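Report on the Visit to the Prorner Open Day
Course: Introduction to Automation
Students: Blagoje Pavlović and Blagoje Atanasov
Visit date: Jan 28, 2023

1. Purpose of the visit

Our teacher asked every pair of students to visit one place where robots do practical work and to write down what we learned. We chose the open day at Prorner because their workshop is near the school and the entrance was free for students. We wanted to understand how a robot handles soft things, which we had only read about in class.

2. Course of the day

The visitors were divided into groups of 11 people. Our group started in the small lecture room, where an engineer from Hultico spoke for half an hour about grippers. She explained that a hard box is an easy object for a robot, because its shape stays the same when you touch it. Fabric changes its shape with every contact, so the position that the program remembers is soon wrong.

After the lecture we went to the workshop. We had to stay behind a yellow line on the floor. The arm there has two black fingers and a small camera close to them, so that the program gets a view from very near the work. 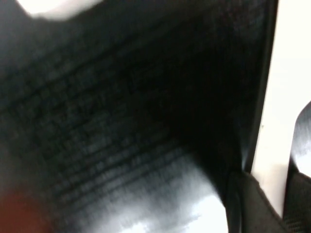 When the arm moves fast, the picture from such a camera becomes blurred, and the edges of a dark object are difficult to find. We asked if this is a problem. The engineer said that the program does not depend on one picture only. It also uses the position of the joints and the force in the fingers, and it can slow down before the contact. She told us that dark and shiny surfaces are still the most difficult for them, and that they change the lights in the workshop quite often.

Blagoje Atanasov asked how many attempts are needed before a new task goes well. For a simple task they record 100 attempts. For a task with soft material they record 500, and a person has to check them all. This was more handwork than we expected.

3. Second part

In the afternoon we saw a short talk by Grgić, a company that makes parts for conveyors. It was less connected with our topic, but we wrote down the part about emergency stops, and we will use it in our February presentation. The talk had 44 slides and finished late, so we missed the discussion at the Prorkonwood table.

4. What we learned

Before the visit we thought that the most important part of a robot is the arm. Now we think that light and camera position deserve more attention in our own project. Our camera is fixed above the table, and the gripper often covers the object at the moment when we need to see it. We would like to try a second camera on the wrist and compare the two views.

We did not get permission to copy the technical drawings, therefore our report has no measurements of the gripper. We sent an email to Prorner with three more questions and we will add the answers to the appendix when they come.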